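Bins, labels and the kitchen table: how I finally got the playroom closet under control

I put this off from May until the school year was well under way, so if you have a closet you open with one foot braced against the door, you're among friends! Mine had puzzles on top of paint on top of winter hats, and every plastic tub was a different size (thank you, ten years of clearance shelves).

My first tip is to clear a table before you touch the closet. I mean completely clear, wiped down, mail gone, fruit bowl on the floor if need be. I used to sort on the carpet and all I got was a sore back and a cat sitting in the craft supplies. On a table you're standing up, the light is better, and you can tip a bin toward you and see what's in the corners.

Work on one bin at a time. Empty it, wash it with warm water and a squirt of dish soap, and run an old toothbrush under the rim where the crumbs and glitter collect. Dry it right away with a towel or you'll get spots.
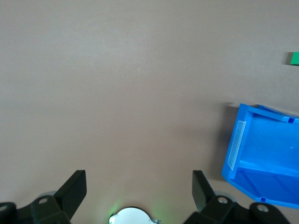

Now, labels. I like bins with the clear sleeve on the front, but please don't fill them in on day one. My friend Nesrin Başaran talked me into waiting two weeks, and she was so right, because half of what I'd called "art" had moved to the desk by then. When you're ready, cut index cards a hair narrower than the sleeve and write with a fat marker. Pencil fades and ballpoint is too thin to read from the doorway. For little ones who can't read yet, draw a picture. My blocks card is three wobbly squares and it works fine.

Blocks go in the lowest bin, by the way, on the floor if you can manage it. They're heavy, and they get dumped out daily whatever you do.

If a sleeve gets cloudy, slide a cotton swab with a drop of vinegar down inside and leave it to air out overnight. Stickers left over from the store come off with cooking oil and a bit of patience (then wash again, or the dust sticks to it).

I spent 61 dollars on the whole closet, mostly on matching bins, and I gave the odd tubs to my neighbor for his seed packets.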